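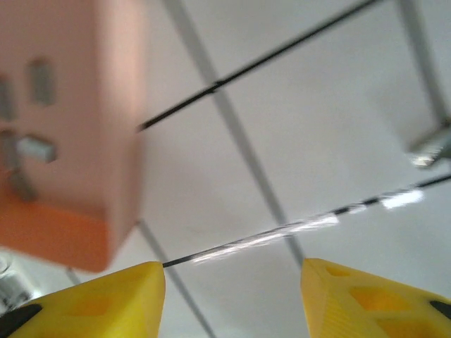
4. Plugs, leads and small loose parts

Applies to: all furnished apartments, Gralville and Brovedport
Last revised August 22, 2018 (M. Gaillard, T. Millet)

This section covers the small things that go missing or get put back wrong between tenants: adapters, thin leads, plates, clips, and the odds and ends that live in the kitchen drawer. Furniture is in section 3. Large appliances are in section 5.

The earlier version of this section claimed the full check could be done "in moments." Bence Antal tried it in Brovedport with the old list and it took him 20 minutes, without the bedroom. Plan for that.

4.1 Before you start

1. Read the inventory sheet for the apartment. Treat it as a claim. The sheet was correct on the day somebody filled it in, and the drawer has been opened many times since.

2. Pick a hard surface with plenty of light. Tile is best. Small metal parts are easy to spot against white tile and easy to lose on a rug or a patterned bedspread.

3. Bring the small parts to that surface. Leave anything that is screwed down where it is.

Note: The Lowther storage box has a molded insert with a space for each part. A part that fits a space has not been identified by fitting it. Two different clips will sit in the same hollow quite happily.

4.2 Adapters and sockets

4. Unplug every adapter at the wall before you handle it.

CAUTION: Never put a finger, a pin or a tool into a slot to find out what it is for. If a metal strip or pin looks out of place inside an opening, put the part aside and tag it.

5. Look at the openings on the front face. Compare their shape with the plug that is supposed to go in. Slots come upright and lying flat, and an adapter may have both. Do this with the plug in your other hand. Memory is poor at this job.

6. Ignore the word "universal." We have yet to meet an adapter that deserved it.

7. Ignore the color too. A pink or orange housing tells you that somebody bought a pink or orange one. The old guide asked us to match parts by color across the whole building, and it fell apart the first time a replacement came in whatever shade the store had left.

8. Find the rating on the housing and compare it with the rating on the appliance. If you can't read it, the adapter doesn't go back in the apartment. Saying it has always worked before is no use to the next tenant.

4.3 Thin leads

9. Run each lead through your fingers from end to end. Stop at any flat spot, nick or stiff bend. If you find one, tag the lead and leave it out.

10. Follow the lead to both ends before deciding what it belongs to. Two thin black leads crossing each other are two leads, and the one you picked up may well be the other one.

11. Coil loosely and fasten with a soft tie. Tươi La prefers a figure eight. Margaux Carré says a plain loop is just as good, and neither has produced any evidence, so use whichever you can do neatly.

Note: We no longer write the appliance name on the lead in marker. It rubs off, and a half-rubbed name is worse than a blank.

4.4 Plates, clips and unmatched parts

12. Set each plate down flat, rim up, with clear space on all sides. Run a thumb along the rim for chips before you count the plate as good.

13. Put small metal parts (latches, clips, catches) together in a saucer. Don't leave them loose on the surface, even for the time it takes to answer the door.

14. Stand upright pieces on their base and see whether they stay up when you let go. One that leans wants a second look.

15. Step back and look over the surface before you touch the sheet. A plate lying tilted, like the pink one on these white tiles, still needs step 12. The little silver piece over toward the middle still needs step 13. It could be a latch or a clip, and until it has been tried on something, the sheet should say "silver part, use unknown." A wrong name gets copied forward for years. 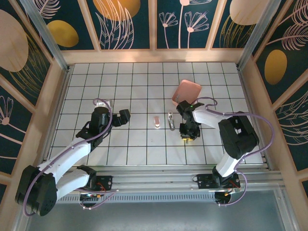 4.5 Filling in the sheet

16. Write down what you have in front of you. Do this first, then look at what the previous sheet says.

17. Where the two disagree, keep both entries and initial the difference. Please don't correct the old sheet to match. In Grerden this was done so thoroughly that there was no way to tell when an adapter had disappeared.

18. Put unmatched parts in the paper envelope with the apartment number on the front. The envelope stays in the office until the end of September, then Timothée goes through it.

19. Return the rest to the drawer — leads at the back, adapters in front, small metal parts in the lidded tin.

CAUTION: Tagged adapters and leads go to the office the same day. Don't leave them in the drawer with a warning note. Notes get separated from the thing they warn about.

4.6 If something won't match

Part fits nothing in the apartment: envelope, step 18.
Part is on the sheet but missing: write "not found." Leave "lost" alone unless the tenant has told you so.
Two parts look the same: try both before listing them as a pair.
Sheet lists a part nobody recognizes: leave the line in and ask Maëlys, who wrote most of them.

Continue with section 5, Large appliances.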